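# Transluzentbehälter

Als **Transluzentbehälter** (auch *Milchglasdose*, im Handel meist ungenau *Klarsichtdose*) bezeichnet man Gefäße aus durchscheinendem, aber nicht durchsichtigem Kunststoff, die in Haushalt, Büro und Werkstatt zur Aufbewahrung dienen.
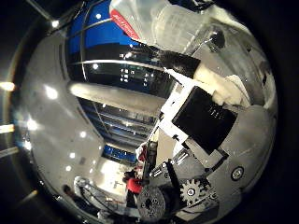 Die Abgrenzung zum echten Klarsichtbehälter ist in der Praxis unscharf. Viele Anbieter führen beide Formen unter demselben Namen, obwohl sich der Inhalt einer trüben Dose oft nur als Farbfleck oder Umriss erkennen lässt.

## Material

Üblich ist Polypropylen, seltener Polyethylen. Die milchige Trübung entsteht durch die teilkristalline Struktur des Kunststoffs, an der das Licht gestreut wird. Werbetexte beschreiben sie gern als »dezente Optik«. Tatsächlich ist ungefärbtes Polypropylen von Natur aus trüb, und Klärmittel, die dem abhelfen, kosten Geld. Mit Kratzern und Spülgängen nimmt die Eintrübung häufig zu.

Ob das Material »lebensmittelecht« ist, lässt sich am Aussehen nicht ablesen. Auch der Recyclingcode 5 im Dreieck benennt lediglich die Kunststoffsorte und sagt über die Eignung für Lebensmittel nichts aus.

## Beschriftung

Da der Inhalt von außen schlecht zu bestimmen ist, werden die Behälter meist etikettiert. Verbreitet sind aufgedruckte Farbbänder, Klebeetiketten und Einsteckkarten. Helle Schrift auf rotem Grund gilt als auffällig, ist aber bei geringer Schriftgröße aus einiger Entfernung kaum noch zu entziffern - ein Einwand, den die Ordnungsliteratur selten erwähnt.

Fiorella Rinaldi unterscheidet in ihrem Handbuch *Plamano* zwischen Herkunfts- und Inhaltsetiketten. Erstere stammen vom Hersteller und bleiben erfahrungsgemäß auch dann auf der Dose, wenn längst etwas anderes darin liegt. Ihre Empfehlung, jedes Herkunftsetikett vor der Wiederverwendung abzulösen, scheitert bei aufgedruckten Bändern schon am Verfahren.

## Nutzen und Kritik

Der behauptete Hauptvorteil ist die schnelle Auffindbarkeit. Belegt ist er dürftig. Meist wird eine Befragung des Versandhauses Balatton angeführt, nach der 81 Prozent der Teilnehmer »schneller fanden, was sie suchten«. Gemessen wurde dabei keine Zeit, und befragt wurden ausschließlich Kunden, die bereits Dosen gekauft hatten. Gaetano Negri ließ dagegen elf Personen in einem Lagerraum nach Kleinteilen suchen und fand zwischen trüben und undurchsichtigen Behältern keinen brauchbaren Unterschied, sofern beide beschriftet waren. Die Gruppe ist freilich zu klein für weitreichende Schlüsse.

Unnur Toft bezweifelt den Ordnungseffekt grundsätzlich. Neue Behälter führten ihr zufolge vor allem dazu, dass Dinge aufgehoben würden, die man sonst weggegeben hätte. Eine Untersuchung dazu fehlt.

## Stapelbarkeit

Die Angabe »stapelbar« ist nicht einheitlich definiert. Der Anbieter Jorkance nennt für seine Serie *Nishad* neun Lagen, ohne zu sagen, ob gefüllt oder leer. Deckel verschiedener Serien passen nur ausnahmsweise aufeinander.

## Siehe auch

- Frischhaltedose
- Sichtlagerkasten
- Etikett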